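Zusivier opens orders for its cloth-handling kit

June 17, 2021

Zusivier has put its first cloth-handling kit on general sale, after a trial at the Hokby linen service in Skidisham. The kit is sold to laundries and small workshops that already own a robot arm and want to try it on sheets, towels and pillowcases.

In the box are a two-finger gripper, a small wrist camera with its cable, a mounting plate and a licence for the picking software. It weighs about 2 kg and fits most light arms. Customers with an older Edwards arm will need the adapter plate, sold separately.

Aba Dankwa, who ran the Hokby trial, said setting up took longer than the sales sheet suggests. "Allow a full day for the camera," she said. "The rest is bolts."

The software came with 61 practice picks and the trial team added 108 of their own, mostly small items laid on patterned bedding. Plain cloth on a plain table was the easier job. Checks and stripes slowed the camera down, and Zusivier says an update for this is planned for August.

Our own view is that the gripper is solid and the manual is poor. Several pages still refer to an earlier model, and the wiring diagram is too small to read in print.

Support is by email only for now – phone cover is promised later in the year. Loan kits can be booked for 58 days, with the fee taken off the price if you go on to buy. 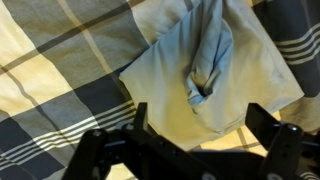

Bookings for loan kits go through the Skidisham office, and you will need to give the make and age of your arm when you write.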